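Re: [winterfood] Doughnuts for the door-to-door singers

3 min read
December

Hi all,

I'm so glad somebody brought this up, because I've been frying things in December for years and I have opinions! The earlier message, for anyone who deletes the digest as fast as I do:

> My grandmother's village had masked singers who went from house to
> house in the dark weeks before the new year, and every kitchen had to
> give them something fried. She called them minja, which may be just
> her family's word. I have her list of ingredients (flour, sour milk,
> eggs, plum brandy, lard) and no method at all. Has anyone made
> something like this? And did the singers eat them on the doorstep or
> carry them off in a sack?

First, the sack. Where my mother's people come from, up the valley from Provodov, it was both. You ate one on the step while the householder watched (bad manners not to), and the rest went into a pillowcase that one of the younger kids dragged along behind. By the end of the night the bottom layer was pretty much crumbs and sugar, and that was the part we fought over.

We never said minja, though. Ours were just "the singers' ones." I did find the word in a parish cookbook I picked up at a church sale, on page 871 of a very fat binder, spelled the same way and sitting between a cabbage soup and a cure for chilblains. So it isn't only your family!
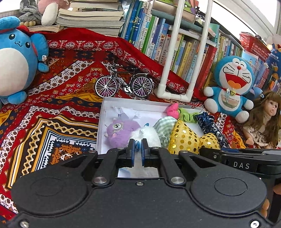

Posted by the Saturday Fryer | to the winterfood list

Now the method, as far as I can get you. Sour milk and eggs go together first, then the brandy, then flour until the dough stops sticking to your knuckles. Don't knead it much. Let it sit under a towel while you get the lard hot, roll it as thick as your little finger and cut diamonds with a slit down the middle. Some people pull one corner through the slit — my aunts did, I can't be bothered. Fry 3 at a time or the fat cools off and you get something like a wet sponge.

The brandy matters. I left it out one year for the kids' sake and they came out heavy and kind of sad. Most of it cooks off anyway.

As for the masks, I only know what I saw growing up. A goat, a bear in a sheepskin turned inside out, and a tall one in white who didn't sing and didn't take any food. If the tall one came in, you had to touch the stove before you spoke. I've never met anyone outside our valley who did the stove thing and I would love to hear from you if you did.

The last year I was there we made 578 of them for the whole street, in two kitchens, and ran out before the bear even got to us. These days the town does it as a proper event and I hear they fry 2,000 in the square, with powdered sugar, which is wrong (granulated, please, while they're hot). I'd still go.

Would you post your grandmother's amounts if she wrote any down? Mine are all in coffee cups, and the cup got broken.

More from this list
Esus and the midwinter tree: any food connection?
Promell honey cakes, second attempt
Lard or oil for winter frying
What do you leave out for carolers?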